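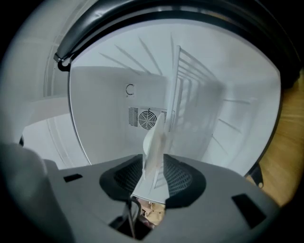 Greifer vor dem offenen Kühlschrank, zwischen den Backen ein weißes Kunststoffteil.

Ich schreibe hier ein paar Posts darüber, was sich bei uns bei Jastdale in Trarkholm seit Februar geändert hat. Mehrere Leute haben gefragt, ob bei uns jetzt Roboter arbeiten. Kurz gesagt: in der Kaffeeküche und in der Vorbereitung für Besprechungen demnächst ja, im Moment noch teilweise.

Zum Hintergrund. Wir sind Dienstleister für Bürogebäude. Mein Team macht Bewirtung: Kühlschränke bestücken, Teller und Schalen rausstellen, abräumen, abgelaufene Sachen aussortieren. 28 Leute, die meisten in Teilzeit, viele schon lange dabei.

Die Geschäftsführung hat entschieden, das Ein- und Ausräumen der Kühlschränke zu automatisieren. Das System heißt Valeck. Der Arm dazu kann von Haus aus wenig mit einem Kühlschrank anfangen. Er lernt aus Aufnahmen von Menschen, die dieselbe Arbeit mit Handgreifern machen.

Diese Aufnahmen machen wir selbst. Also die Leute, die bisher die Kühlschränke eingeräumt haben. Man bekommt in jede Hand einen Greifer, stellt sich vor das Gerät und räumt ein und aus. Eine Schicht dauert zwei Stunden mit Pause, danach geht man zurück auf die normale Tour.

Die Schulung dafür macht Yoshinori Fukuda. Er hat am ersten Tag eine Stunde lang nur zeigen lassen, wie wir sonst greifen. Erst danach hat er etwas erklärt. Das kam gut an, weil er einige Sachen nicht wusste. Zum Beispiel, dass man eine Schale auf einem Gitterrost immer leicht anhebt, bevor man sie zieht, sonst hakt der Rand.

Ungewohnt ist, dass man nichts mehr spürt. Mit den Fingern merkt man sofort, ob etwas weich ist. Mit dem Greifer muss man hinschauen. In der ersten Woche haben wir viel zerdrückt. Inzwischen passiert das selten, aber man ist langsamer als mit der Hand, und das bleibt auch so. 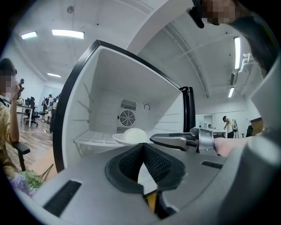

Schale auf dem Rost, der zweite Greifer kommt von rechts.

Was viele unterschätzen: Die Arbeit ist körperlich anders. Früher bin ich auf einer Tour viele Treppen gegangen und hatte abends müde Beine. Jetzt stehe ich zwei Stunden an einer Stelle und merke es in den Unterarmen und im Nacken. Wir haben nach kurzer Zeit durchgesetzt, dass nach 20 Minuten gewechselt wird. Wer nicht greift, sitzt daneben und stellt das Geschirr bereit.

Das Danebensitzen zählt als Arbeitszeit. Stand so erst nicht im Plan. Im ersten Entwurf war es als Bereitschaft eingetragen und wäre niedriger bezahlt worden. Der Betriebsrat hat das geklärt, inzwischen steht es schriftlich drin.

Dann die Frage nach den Aufnahmen selbst. Man arbeitet in einem offenen Büro, hinten laufen Kollegen durch, manche sitzen an ihren Tischen. Vereinbart ist: Gesichter werden unkenntlich gemacht, Ton wird nicht gespeichert, und niemand darf aus dem Material ablesen, wie schnell eine bestimmte Person ist. Der letzte Punkt war uns am wichtigsten. Ohne den hätte ich nicht mitgemacht.

Aus dem Team haben 7 Leute die Schulung gemacht, freiwillig. Für die Stunden am Greifer gibt es einen Zuschlag. Er ist klein. Ich finde ihn zu klein, wenn man bedenkt, dass wir dabei weitergeben, was wir können. Das habe ich in der Besprechung auch so gesagt. Antwort bisher: wird geprüft.

Stand heute haben wir 121 brauchbare Durchgänge mit Schalen und Tellern. Brauchbar heißt, dass vom ersten Griff bis zum Loslassen alles erkennbar ist. Ein Durchgang, bei dem etwas runterfällt, wird übrigens auch behalten, nur anders abgelegt. Fukuda will die haben.

Der Kunde, bei dem der erste Arm stehen soll, ist Takeda, ein Ingenieurbüro zwei Straßen weiter. Kleine Belegschaft, eine Küche, ein Kühlschrank. Wenn es dort läuft, kommen die größeren Häuser dran. Einen Termin dafür habe ich noch nicht gesehen.

Was fällt weg: die frühe Runde, bei der man um sechs Uhr alle Kühlschränke aufmacht und nachfüllt. Die mochte kaum jemand. Für zwei Kolleginnen war sie aber genau richtig, weil sie mittags wieder zu Hause sein müssen. Für die beiden gibt es noch keine Lösung, und das ärgert mich mehr als alles andere an dem Projekt.

Was bleibt: alles, was mit Gästen zu tun hat. Eindecken, Sonderwünsche, Allergien, Beschwerden. Auch das Putzen der Geräte bleibt bei uns. Der Arm kann eine Schale versetzen, einen Kühlschrank auswischen kann er nicht, und das hat auch keiner bestellt.

Was neu dazukommt: Jemand muss morgens nachsehen, ob der Arm alles richtig abgestellt hat, und eingreifen, wenn er stehen bleibt. Dafür wird es eine eigene Stelle geben, mit eigener Einstufung. Intern ausgeschrieben ist sie noch nicht. Ich werde mich wahrscheinlich bewerben.

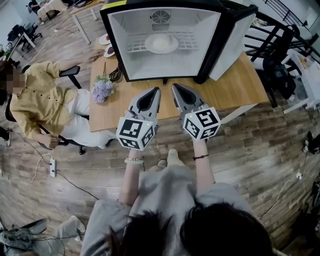
Werden durch das System bei euch Leute entlassen?

Bis Ende nächsten Jahres sind betriebsbedingte Kündigungen ausgeschlossen, das steht in der Vereinbarung. Befristete Verträge sind davon nicht erfasst. Die können auslaufen, und bei einem ist das schon angekündigt.

Weil gefragt wurde, ob man dafür technische Vorkenntnisse braucht: für das Greifen keine. Man muss sich merken, in welcher Reihenfolge die Geräte eingeschaltet werden, und Bescheid sagen, wenn etwas komisch aussieht. Geduld hilft. Wer sonst schnell und nebenbei arbeitet, tut sich am Anfang schwerer.

Noch was zur Stimmung. Geteilt. Einige wollen mit dem Ganzen nichts zu tun haben, das wird akzeptiert und bisher auch nicht nachgetragen. Andere sind froh über die Abwechslung. Ich stehe irgendwo dazwischen. Die Arbeit ist in Ordnung, die Bezahlung noch nicht, und bei den Arbeitszeiten ist zu viel offen.

Eine Sache würde ich anderen Teams raten, bei denen so etwas ansteht: Lasst euch vor der ersten Aufnahme schriftlich geben, wem das Material gehört und wofür es benutzt wird. Bei uns kam das erst nach der Schulung. Es ging gut aus, hätte aber auch anders laufen können.

Nachtrag zu den Treppen: Nein, den Arm trägt keiner von Haus zu Haus. Jeder Standort soll einen eigenen bekommen, fest montiert neben dem Kühlschrank. Ob in den alten Teeküchen dafür überhaupt Platz ist, wird gerade ausgemessen.

Wenn die Stelle ausgeschrieben ist, schreibe ich hier die Einstufung dazu. Fragen gern drunter, ich antworte abends nach der Schicht.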